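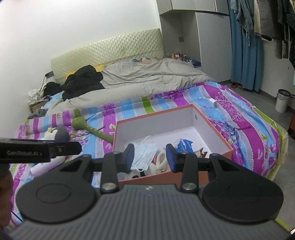
Bedroom tidy, box on the bed. Fingers open over the plush.

September, 4 pm. Bedroom chores with Gijs Hoekstra.

Question is still Dirk's from the Cadia meeting: can a machine tidy a bedroom yet, yes or no. My answer today -- parts of it.

Small stuff into and out of a box: think this is close. Plush is the easy one, soft, forgives a bad grip. Folded mask OK if you go for the middle, ear loops are the worry, they snag on everything. Crumpled packets I'd call hard. Wrapper worse, if it lies flat against the botom there is nothing to pinch.

Sorting is a diffrent problem. Is a wrapper trash or did somebody want it kept? Dirk Van Dijk says just ask the owner once and remember. Fine, but then 20 questions before anything gets picked up.

Busy bedspread, stripes and flowers all over. White cable on it ought to be findable, but coiling it neatly -- no, not this year.

Duvet and the heap of black clothes: leave out of the chore list for now. Black on gray, can't say where one thing stops. Gijs disagrees, wants it in as a stretch item.

Order to try: plush, mask, packet, wrapper. 6 goes each, then swap the box for a deeper one.

To do: ask Schouten re softer tips. Chore list v4 to Dirk.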